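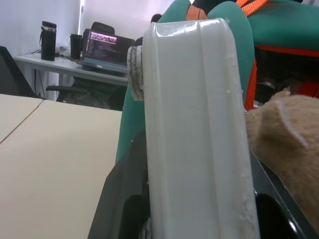
**Se busca persona para recoger mesas (y lo que haya encima)**

En el taller de Skalgate trabajamos sobre mesas de color crema, lisas y muy sufridas, con una junta marrón entre tablero y tablero donde van a morir todas las migas del barrio. Encima acaba de todo. Esta temporada abundan los bultos acolchados de color turquesa con ribete naranja, que ocupan media mesa y no caben en ningún estante conocido.

**Qué harás**

- Despejar y limpiar los tableros, junta incluida.
- Guardar lo acolchado sin aplastarlo. Sentarse encima no cuenta como método.
- Apuntar en el cuaderno dónde has dejado cada cosa. Con letra legible, por favor; el anterior cuaderno sigue sin descifrar.

**Qué pedimos**

Paciencia, espalda razonable y poca afición a los cajones de «varios». La experiencia en mudanzas suma. La experiencia en opinar sobre mudanzas, menos.

**Condiciones**

Dos plazas, tres tardes por semana, contrato de siete meses. Café incluido, de calidad discutida.

Interesados, pasad el viernes por la tarde por la nave 61 del polígono Broltevden y preguntad en el mostrador.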